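Do pale tabletops need all this oil?

The Serell catalog came in August with four pages on table care, and I have read all four, which may be more than the people who printed them did. According to Serell, a light wooden table should get a coat of Brultanar finishing oil every month, a second product between coats, and a special cloth for each. If you follow the plan from the start, that comes to five coats before the first winter. I have my doubts.

I'll start with the claim that pale wood "starves" without monthly feeding. A tabletop is not a houseplant. Oil on bare wood slows down water and grease, and it does need to be renewed now and then. But how often depends on what happens on the table. One that gets wiped after three meals a day will wear through its finish a lot faster than one that holds a lamp and the mail. The catalog gives both the same schedule, and the schedule happens to use up a can just in time for the next order form.

Then there is the color problem, which the catalog mentions once, in small type. Many oils turn light wood yellow. Some go a little honey-colored and stop there, and some keep going until the blond table you paid extra for looks like a school desk. If you like the soft tan lines in the grain and want the rest to stay pale, try any oil on the underside first and leave it for a couple of weeks. I would do this even with a can that says "non-yellowing" on the front. Plitotard says it on the front, and my test patch under the end of the table went darker anyway. Not by much, but I could find it without my glasses.

A better test than the calendar is a few drops of water. Put them on the part of the table that gets the most use, go do something else for ten minutes, and come back. If the water is still sitting up in beads, put the can away. If it has soaked in and left a dark spot, let the wood dry and oil it. Thin coat, along the grain, wipe off what's left. Rags with oil in them can heat up by themselves, so spread them flat outdoors to dry before they go in the trash. The catalog skips that part, and I think it matters more than the special cloth.

Sanding is the other thing I'd slow down on. Reader mail on this subject always includes a person who took a power sander to one ring mark and ended up with a dip you can feel with your elbow. A light pass by hand, following the lines of the grain where they curve, will take care of most small marks. Kumarasinghe, the lumber yard that used to cut shelves for half our readers, had a sign at the counter that said "Put it down and look at it again tomorrow." I never saw better advice on a can.

As for the polish between coats, I stopped using mine in spring and can't tell the difference. A damp cloth and a dry one are what I use now. If you have kept up the full Serell plan for a year or more and think your table looks better for it, write in and say so. I'd like to know how yellow it got, too.

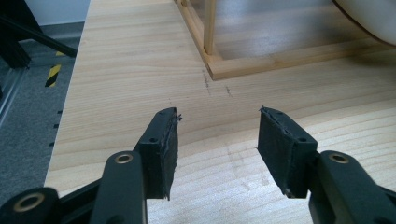
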